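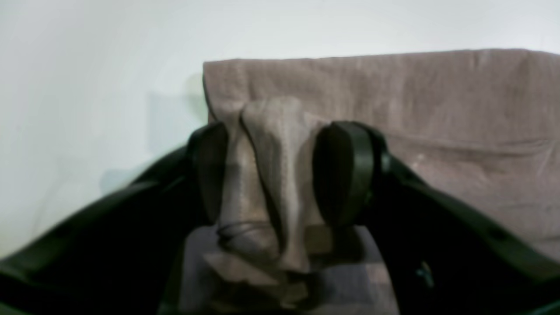

Call for participants: household textile handling study
Layug Project, Plutden Institute for Assistive Systems

The Plutden Institute invites applications from members of the public who wish to take part in the next collection period of the Layug project. Sessions will begin in December at the institute's premises in Saden. No technical background is required, and applications from people who have never used equipment of this kind are particularly welcome.

Purpose of the study

Layug is concerned with how machines may learn to handle cloth in the home: picking it up, hanging it, laying it flat and folding it. Cloth changes shape each time it is touched, and a written set of rules does not cover the ways in which a towel or a shirt may come to rest. The learning system is therefore given a large number of demonstrations, each carried out by a person guiding the gripper through a short task from start to finish. The project already holds demonstrations recorded by its own staff. These people have become very practised, and they tend to take hold of a garment in the same manner every time. The present call is intended to widen the range of approaches.

What participants will do

Each participant will attend 4 sessions of 2 hours. The first includes an introduction to the controls and a period of practice, none of which is recorded. In the remaining time the participant will guide the gripper through tasks read out by a session supervisor, such as lifting a towel by one edge or picking up a garment at a chosen point. Between demonstrations the participant rearranges the cloth by hand, so that no two recordings start from the same position.
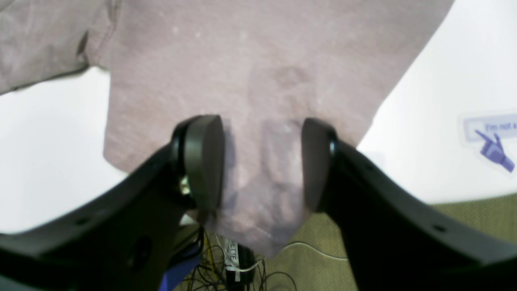
Taking hold of a knitted garment, seen from the gripper's own camera.

Participants are asked to work at their own pace. A demonstration in which the cloth slips or is dropped is kept and marked as such, and it counts towards the session in the same way as any other. Supervisors will not correct a participant's choice of grip unless there is a risk to the equipment.

Who may apply

Applicants must be aged 18 or over and able to stand or sit at a workstation for the length of a session, with breaks. They should have reasonable use of both hands and be able to follow spoken instructions in English. Normal or corrected eyesight is sufficient. Left-handed applicants are encouraged to apply, as they are poorly represented in the material gathered so far.

Employees of the institute and members of their households are not eligible. Persons who took part in the earlier Dokau study on kitchen tasks may apply, but should say so on the form.

Payment and expenses

Participants will receive a payment of 80 euros on completion of all four sessions. Those who withdraw early will be paid for the sessions they have attended. Travel by public transport within the Saden area will be refunded on presentation of tickets. Parking is available behind the main building but must be booked in advance.

Recording and personal data

The cameras used in the study are mounted at the gripper and are directed at the work area. Participants' hands may appear while the cloth is being rearranged. Faces are not intentionally recorded, and any passage in which a participant can be recognised will be removed on request. Sound is not recorded. Movements of the controls are stored under a number, separately from the participant's name and bank details, and the demonstrations may be shared with partner universities for research purposes.

Taking part is voluntary. A participant may withdraw at any time without giving a reason, and may ask for recordings to be deleted up to 10 days after the last session.

How to apply

Application forms may be collected from the reception desk at Plutden or requested by post. The form asks for contact details, preferred session times – mornings or afternoons – and whether the applicant is left-handed or right-handed. No curriculum vitae is needed.

Places are offered in the order in which complete forms are received. Applicants who cannot be offered a place will be put on a reserve list, unless they indicate on the form that they do not wish this.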